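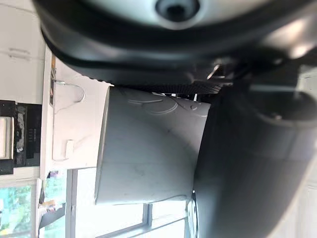 Figure 3. A light grey cup from the tableware set, seen from the side with its open rim to the left. Faint scuffs and a diagonal crease are visible on the body.

4.2 Wear on everyday cups

Cups turned out to be the most rewarding group in the whole Flevitley household collection, and we had not expected that at all! Plates are stacked, bowls are nested, but a cup gets picked up, put down, knocked over, rinsed, lent to a child and found again under a sofa. All of that leaves marks, and the marks can be read.

The cup in Figure 3 is a good place to begin. Its surface is matt, which makes small smudges easy to spot, and a faint crease runs at a slant across the side wall. Near one edge there is a set of raised curved lines. We have coded these as "relief, decorative or lettering", the same code we give to any moulded pattern that cannot be read with confidence from a single view.

Britt-Marie Solberg, who drew up the coding sheet, sorted wear into four kinds: smudges, scuffs, creases and chips. The first two are often hard to tell apart on pale cups, and we spent a happy afternoon in March arguing over where one stops and the other starts. In the end we kept both codes and allowed them to be used together. Creases were much simpler. They stand out as a line, they tend to catch the light, and the coders rarely disagreed about them.

The full collection holds 1,584 items from homes in Lindavov and Forsberg, of which 90 are cups. Each was coded twice, by different people, with the second coder working from a blank sheet. Where the two sheets differed, the item was brought back to the table and looked at again from the rim, the base and the side.

Raised patterns deserve a note of their own. They seem to gather dirt along their edges, and several coders first took this for scuffing. We now ask for the pattern to be marked on the outline drawing before any wear is added - a small change, but it made the second round of coding far more pleasant. Printed patterns caused no such trouble.

We are especially keen to compare these results with the Giltine kitchen survey, where cups were kept in open racks. Section 4.3 takes up storage and asks whether scuffs near the rim are more common on cups kept upside down.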